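Akier puts robots on panel handling at its Borkcombe plant

BORKCOMBE, June – Akier, which makes stamped steel panels for appliance builders, has started using robots to move and turn parts at its Borkcombe plant. Two robots from Holarel now share the work with a crew of 12.

Until this spring, every panel was lifted and flipped by hand between the press and inspection. The robots now take the long panels – the ones crews found hardest on the wrists and shoulders. People still check each part for burrs and bent tabs, and they decide what gets scrapped.
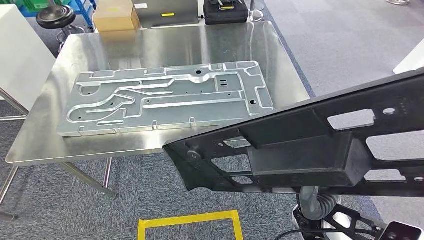

Will anyone lose their job? Akier says all 12 crew members are staying, at the same pay. Five have trained to set up and restart the robots, and the rest will be offered the course by the end of the year.

Shifts have changed a little. Crew members switch between inspection and robot setup every two hours, a schedule they asked for during the trial.

Akier plans to review the setup with its customer Akbulut before adding more part types.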